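Two arms, one hotplate: whose job is the lockout rule?

ntapley_bench
October 6, 2023
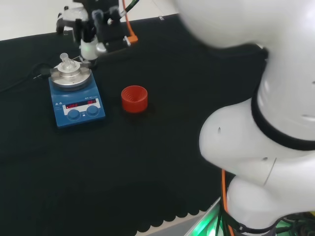

We have a hotplate stirrer sharing a table with two arms, and I've been asked to write the rules for it. So far I have one page, and most of it is the title. The draft says no person reaches in while either arm is powered, the plate gets treated as hot until a probe says otherwise, and caps go down open side up. Our safety lead, Nneka Ekwueme, wants a fourth: setpoints are changed by a human, at the knobs, always. I think the software should do it, because I have met the humans.

What do other labs have in writing?

pultier_fan

Nneka is right. If the arm can turn the heat up, the arm can turn the heat up at 3 a.m. We let ours do it for a while, and then we had a meeting, and now we don't.

Also, is that a tablecloth?

ntapley_bench

It is a cloth, yes. Black, with a scalloped hem. We are a serious laboratory.

sani_s

I'd worry about the cloth before the knobs. Fabric under a heater should be a line in your rules all by itself. So should the power cable. Ours has to be clipped down outside the reach of both arms, and whoever runs the cell signs for it each morning. Boring, takes a minute.

Green light on the base: does your page say what it means? We had two models where the same color meant two different things. People learned that by leaning in.

curkura_tech

Disagree with pultier_fan. A human at the knobs means a human inside the envelope, which is the thing rule one is there to stop. Put the heater on a remote line with a hard ceiling set in hardware, and let the script ask for anything below it. Rotation speed too. Ours is capped at 733 rpm and it has never once complained.

pultier_fan

"Set in hardware" is doing a lot of work in that sentence. By whom? With what, a screwdriver and a good attitude?

curkura_tech

By Folasade Lawal, with a separate over-temp cutout, tested every March. There's a form.

pultier_fan

Fine. I like the form.

sani_s

One more for the draft: stoppered glass on heat. If a vessel can be sealed, the rule has to say who checks that it's vented and when. Arms are very good at putting tops on things firmly.

ntapley_bench

Adding that, and the cable, and a line about the light. The cloth goes to a vote, which I expect to lose. For the knobs I'm going with the remote line plus cutout, and both arms stopped before anybody touches the front panel. Nneka has read this thread and replied "hm," so I'll post the second draft once I know what that means.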